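Thread on swapping the drive belt on my scooter, a Trornik 125. Bought it used from Roscoe Dunleavy in June with 1783 miles on it. Posting as I go, so there may be gaps.

1/ The belt had a squeal on takeoff and a flat spot in the pull right off the line. Past that it ran fine. I rode it that way for two weeks before I opened it up.

2/ The odometer says 2512 now. The manual gives a much longer interval than that for the belt, but the bike sat for years before Roscoe had it and I don't think it was stored indoors. Rubber gets old whether you ride or not.

3/ Parts list so far: belt, roller set, cover gasket. The belt is an Orlandini. The rollers are Clulix, same weight as stock. I didn't want to change how it shifts, only get it back to how it should be.

4/ Delphine Alcantara asked why I didn't go lighter on the rollers. Lighter rollers keep the revs up and it feels quicker leaving a light, but I do a stretch of county road to get to work and it would be screaming the whole way. Stock weight is fine for me.

5/ Cover bolts are not all the same length. Push each one through a piece of cardboard in the same pattern as the cover. Mine had one wrong bolt already, a long one in a short hole, and the threads in there are rough but holding.

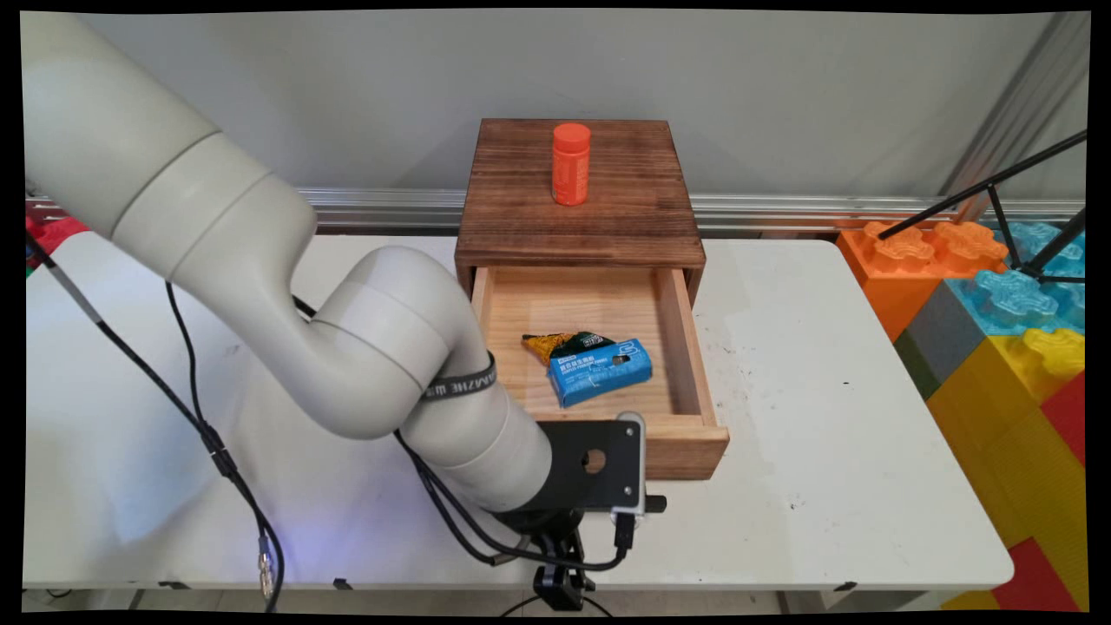

6/ Getting the front nut off was the slow part. You need something to hold the pulley still. I do not recommend jamming a screwdriver in the fins, which is what somebody did before me, and two of the fins are chipped. I borrowed a holding tool from Ansel Lindgren and the nut came off on the second try. For keeping the kickstart cable and the breather hose out of the way I used a strap wrapped around them. Snug, flat, nothing dangling near the pulley. Took it off again before the cover went back on.

7/ Old belt was glazed on both sides with small cracks between the teeth. I measured the width and it was still just inside the limit in the manual. So by the numbers it was OK and by looking at it, it wasn't.

8/ Rollers had flat spots on all of them. That was probably the dead spot on takeoff. I wish I had checked those first.

9/ Clean the pulley faces with brake cleaner and let them dry. No grease on the faces. A fingerprint is enough to make a new belt slip, so wipe them again right before the belt goes on.

10/ Squeeze the belt down into the rear pulley before you tighten the front nut. If the belt is sitting high at the back it gets pinched at the front and the nut feels tight when it isn't. I did this wrong the first time and had to back it off.

11/ Mavis Mbeki asked about break-in. I'm taking it easy for the first 200 miles - no full throttle starts, no long climbs. I have no proof it matters. It's what I've always done.

12/ First ride: squeal is gone, flat spot is gone. Slight vibration at idle that I think was always there and I couldn't hear over the belt.

13/ Time was about 2 hours, not counting the drive over to Ansel's.

14/ Demetrius Brannigan wants to know if the Rundo belt fits the same bike. The length is listed the same but the width is a little under. I would not.

15/ Gear oil is next. The drain plug looks like it's been rounded off, so that will be its own thread.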